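Home | Notes | Storage | About

Play kitchen inventory, revised
Posted 7/20/26 – filed under Small Things, Sorted

The play kitchen set has been on the inventory since November, listed under a single line: "food, assorted." That entry was useless for checking anything back in. I have replaced it with three groups: vessels, packaged goods and produce. The full list now runs to 39 pieces, kept in 2 bins.

Packaged goods are the simplest group. A ketchup bottle is entered as one item and stored on its side, on a plate. The plate stays a vessel on the list even when something is parked on it.
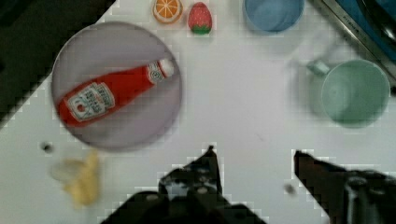

Does a plate with a bottle on it count as one item or two?

Two. The plate is checked in under vessels and the bottle under packaged goods, and the pair can be separated at any time without changing the list.

Color names caused more trouble than the grouping. I had written "purple plate," Nidia Ccori had written "pink plate" on the bin label, and for a while the sheet carried both. Colors are now dropped wherever the shape is enough to identify the piece.

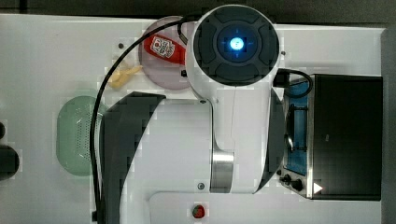

The same rule applies to the ketchup, which needs no color at all. It does apply less well to produce, where shape alone fails for anything round. For those pieces I write the fruit and its state: whole, half, peeled. An orange half is "orange, half." A banana with its peel open is "banana, part peeled" – the longest entry on the sheet. Strawberries get one line with a quantity.

Cups go with vessels. So does the colander, after some argument.

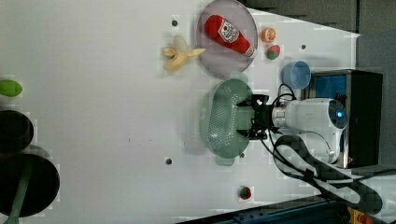 My first version put the colander under tools, following the list I use for the real kitchen. In play it mostly gets used as a bowl for fruit, so tools was a group of one. I deleted the group. The bins measure 18 inches across, and the colander goes in first, open side up, with produce inside it. Plates stand along the wall of the bin. Cups fill the corners.

Cleaning is by hand with dish soap. The colander takes longest on account of the holes, and a soft bottle brush does it from the underside.
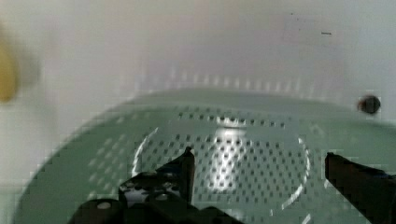
Yhon Puma wrote in to object that a colander should never be stored with produce inside, as small pieces get left there and the count comes out short. He keeps his on top of everything, upside down, and checks it last. I will try that order for a month and correct the sheet if it holds.

Recent posts
Relabeling the Plumgate shelves
Lids: a second attempt
155 puzzle pieces and a kitchen scale
Drawer depths, measured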